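We use cookies to remember your reading preferences. Accept | Manage

Please stop keeping all your cards in your wallet

Last updated: December

My mother kept her papers in one biscuit tin. The family book was there, the receipts for the radio, letters from her brother, and the key of a suitcase we did not own anymore. When she needed something, she turned the tin upside down on the bed and searched until she found it. As a child I loved this very much. As a grown woman with a job and an electricity bill, I have come to believe that the tin was the beginning of all my problems with small things.

I want to speak here for a very modest idea, that small flat things should stand and should not lie. I mean cards most of all. Bank cards, member cards, the gift card from a shop you visit once in a year, the card from the dentist. We let them lie on top of each other in a drawer or we press them into a wallet until the wallet does not close. Then we are at the counter at Dadora with a line of people behind us, and we pull out one card after another like a bad magician.

Last winter I emptied my own wallet and the drawer under the telephone. I found 26 cards. I was ashamed, but also a little bit proud, as when you clean an old carpet and see how brown the water is. Several were expired. One was for a swimming pool in a city where I lived before my marriage. From all of them I use maybe six in a normal month, and two of these six I use only for the bus.

My friend Sharon Sang works in the office of Kariuki, where they repair sewing machines, and she was the one who told me to try parts bins. These are the plastic boxes with a low open front that you see in workshops, full of screws and washers. I said to her that my home is not a workshop. She answered that my drawer was worse than any workshop she had seen, and I could not argue with her, for she had seen the drawer.

The good thing in such a bin is the front. It is cut low and it slopes, so your hand goes in without lifting a lid and your eyes go in before your hand. A card that stands in it shows you its face. If there are a few, one behind the other, you tip the first one forward with a finger and look at the next, as people did with records in a music shop.
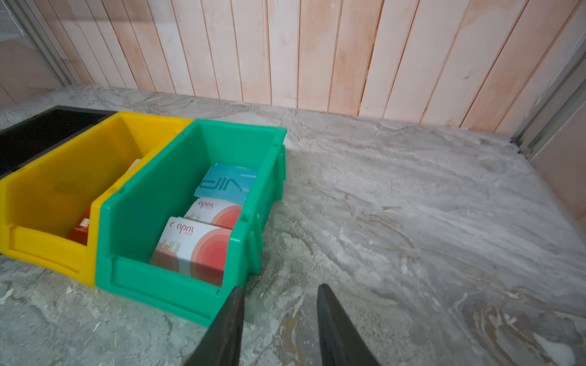

Color helps too, more than I expected. With one color for the cards that I may need today and another for the cards that can wait, I do not have to read any label. I have tried labels. I wrote them in beautiful letters, and after one month everything was in the wrong place, because a label asks you to read and a tired person does not want to read. A tired person can still see that yellow is not green.

I know what the other side will say. My husband is the other side. He says that a card has to be in your pocket, otherwise why do you have it, and that a person who keeps cards in a box at home will stand in the shop without the card. This happened to me, I admit it. I went to Zelivon to buy paint and my member card was at home, standing very nicely. I paid the full price. But I think it was a fair payment for a year in which I did not lose anything, and before that I lost my wallet two times and had to telephone everybody.

He says also that all this will go into the telephone soon. Maybe so. My telephone has 308 photographs of receipts in it and I cannot find one of them. To move a disorder from a drawer to a screen is not the same as to finish it.

There is also the question of safety, and here I must be careful. I do not advise anybody to put a bank card in an open box on a kitchen counter if many people come through the house. In our house it is only us and my sister-in-law. If you rent a room to students, choose a cupboard with a door and put the bins inside. They work the same way in the dark until you open it.

What I do not like is the industry which has grown around this matter. Jenico will sell you a leather folder for cards with a page for each, and it costs around 200 dollars. I held it in my hands at the store. It smells wonderful. But it closes, and it has a strap, and inside the cards are lying down again in their small pockets, each hidden by the page before it. It is my mother's tin with better manners.

She is old now, my mother, and when I visited her in the spring I brought her one bin for her cards and her pharmacy papers. She thanked me and put buttons in it. The papers are still in the tin, and I helped her to search in it for her glasses prescription, the two of us sitting on the bed.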